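Jelent Peg Board Set – README

Welcome! Jelent is a small picture collection built around one lovely chunky toy: a bright red board with holes of different shapes and a tall blue block with a square end. Bianka Dobos put the set together and Wael Tawfik checked the labels.

Version date: 26/10/2022
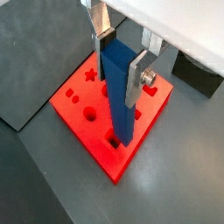 Blue block above the red board, near the square hole.

What's in it

There are 122 short sequences in 4 folders, 30 pictures at most in each sequence. The star and heart holes are my favorites – they make it so easy to tell which way the board is turned!

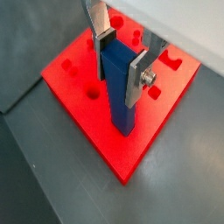
Labels are plain text, one line per picture. Each line names the block color, the hole closest to its lower end, and whether that hole is partly hidden. If two holes were equally close we wrote both names, with a comma between them.

Wide views live in the folder called nirnetti. They have their own label file, with one line for each object on the floor.

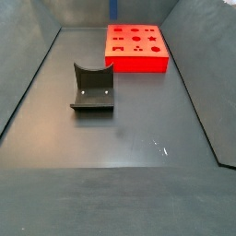 Board and bracket get separate names there, "board_red" and "bracket_black", so please keep them apart if you merge files.

Known issues

- Round and oval holes are mixed up in 22 label lines. A fix is coming.
- Shadows at the foot of the block can look like an opening.

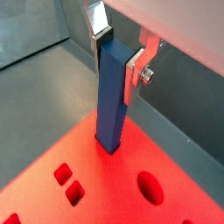

- Red shifts toward orange in some pictures. Colors are left as they were.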